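Pleltimach Residence Services
Room and Linen Guide for Residents
Section 6: Folding and Storing Knitted Garments

6.1 Purpose of this section

This section explains how to fold and put away knitted vests, cardigans and sweaters in Pleltimach furnished rooms. It applies to all rooms fitted with the Gidar three-drawer chest. For woven shirts and trousers, see Section 5. For bed linen and quilts, see Section 7.

Knitwear should be stored flat. Garments left on hangers for a long period may stretch at the shoulders, and the residence cannot accept claims for items damaged in this way.

6.2 Before you begin

Make sure that the garment is fully dry. Knitwear returned from the laundry room may feel dry on the surface while the ribbing still holds moisture. If in doubt, leave the item on the drying rack overnight.

Use the bed as the folding surface. Make the bed first and smooth the bedspread from the center outward. Roll the quilt and place it at the head of the bed, as described in 7.3. Towels and garments that are waiting their turn may be kept along the sides, provided that the middle of the bed remains free for the item being folded.

CAUTION: Remove rings, bracelets and watches. Open-pattern and cable knits snag easily, and a pulled stitch cannot always be repaired.

6.3 Laying out a vest

1. Hold the vest by both shoulders and lower it onto the bed with the front facing up. Do not shake it.
2. Turn the neckline toward the head of the bed and the hem toward you.
3. Straighten the shoulder straps so that they lie level with each other.
4. Smooth the body of the vest with flat hands, working from the neckline down. Do not pull at the sides.

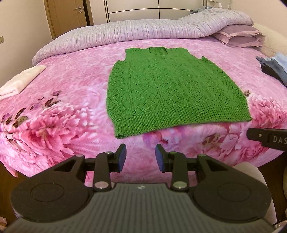
5. Check the hem. Ribbing tends to settle unevenly, and one corner may hang lower than the other. Ease the lower corner up until the hem is level. Knits with vertical columns are simple to align – follow one column from top to bottom and keep it straight.
6. Close any buttons. Vests without buttons need no further preparation.

6.4 Folding

1. Fold the left side toward the center, to a depth of 15 cm for an adult size. Keep the armhole edge flat.
2. Fold the right side in the same manner. The two sides may overlap slightly.
3. Bring the hem up to the middle of the garment.
4. Fold once more, so that the lower half meets the shoulders.
5. Turn the vest over and press lightly with the palm. Do not iron the folds.

NOTE: For heavy knits, omit step 4 and store the garment folded once. A thick bundle will prevent the drawer from closing.

6.5 Placing garments in the drawer

Line the drawer with one sheet of Çetinkaya drawer paper (item 236, available at the front desk). Place the heaviest garments at the bottom and the lightest on top. Leave a small gap below the rim of the drawer.

Cedar blocks may be used. Mothballs are not permitted in any room.

CAUTION: Vacuum storage bags flatten ribbing and should not be used for wool.

6.6 Seasonal storage

Residents may hand in knitwear for storage between seasons. Each resident is issued one Pulleo fabric box, 70 cm in length. Write your room number on the card supplied and slide it into the pocket on the lid – boxes without a card will be returned to the room. Stored boxes can be collected at any time during desk hours, except during the inventory in January.

Section revised August 8, 2023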